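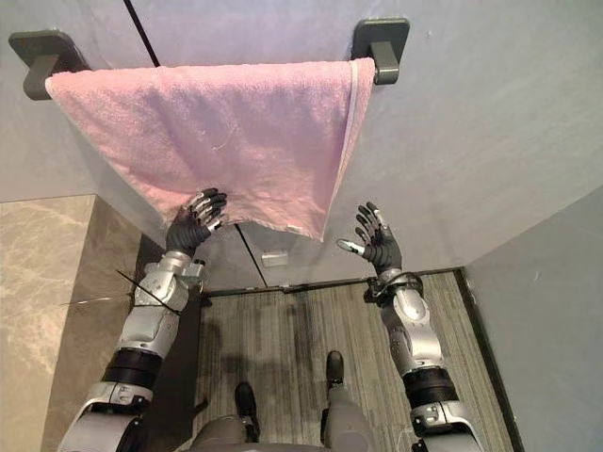 May 2020, Grasanbridge, towel task

Okay, writing this up while it's still in my head, because Phyllis is taking over the bathroom setup and I'd like her to inherit something better than my sticky notes.

Short version: splitting the straighten-the-towel policy into two phases (approach, then contact) beats the single long policy, and by more than I expected. The single one got stuck in a way we all know by now. One hand arrives, starts pushing at the hem, and the other hangs back with its fingers open as if it's waiting for an invitation! Vasco went through the old rollouts and thinks the demos taught it that. We each drive the two arms a bit out of step when we teleoperate, and the policy learned the lag along with everything else.

So for this round I cut every demo at first contact. We have 306 usable ones after throwing out the early batch from October, where the head camera calibration was off (sorry again, Lotte). The contact phase now starts from hands level and under the hem, and if they aren't level it goes back to the approach phase and tries again. Crude, but I like being able to see which half failed.

Numbers so far: 100 trials on the split version, 15 outright failures. I'm calling it a failure if the towel ends up worse than it started or comes off the bar. The single policy is still running its matching set, so no proper comparison until that's done – please don't put anything on a slide yet, Ashley.
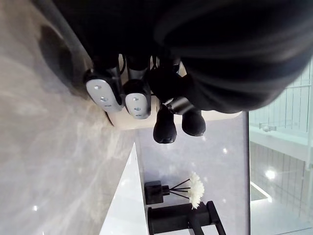 The wrist cameras are the part I'm least happy with. When the hand is right up at the towel they see mostly pink, fine, but during the approach they pick up all sorts of stuff that has nothing to do with the task, and the glossy surfaces throw highlights that move whenever the arm does. I tried dropping the wrist views completely for the approach phase and feeding them in only at contact. Training went from 695 minutes to a good deal less, and the approaches look just as clean to me. Gertraud wants to keep them in with heavier augmentation. We'll do both and see, I suppose. 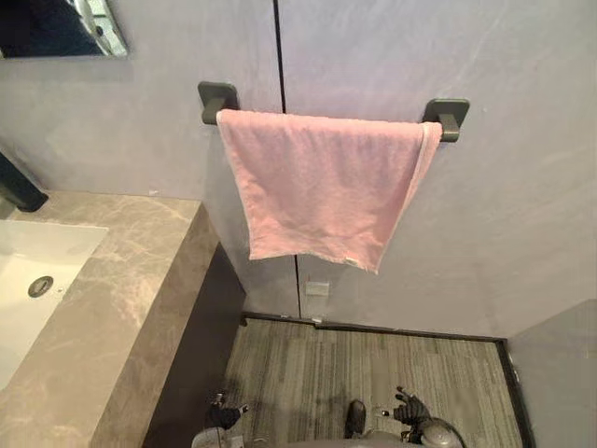
Scoring has been bugging me too. I started with hem angle from the head camera, thinking level hem equals straight towel, and it's just not robust. The camera looks down at the bar from an angle, so a perfectly good towel can come out tilted, and the cloth itself doesn't help. With both hands still well short of it, the hem already dips lower on the right than on the left, so part of whatever angle we measure is there before anyone has touched a thing. I'm now saving a reference view before contact and scoring the change against that. The vertical seam in the wall is handy for this, by the way. It comes out again below the towel, so there's a fixed line to register the before and after views to. Lotte's script already does the registration, I only had to mask out the hands.

To do, in no special order:

Finish the single-policy set, same start poses, no cheating on the resets.
Retension the left wrist, it's getting sloppy near full reach.
Ask Whitlock whether the newer hand firmware gives us fingertip current at a decent rate. A contact trigger from current would be so much nicer than the vision one.
Rerun the 15 failures through the new scoring and check they still count as failures – I suspect a couple of them don't.

Phyllis, the split checkpoints are in the shared folder under my name, and the approach one is the file with the silly long name.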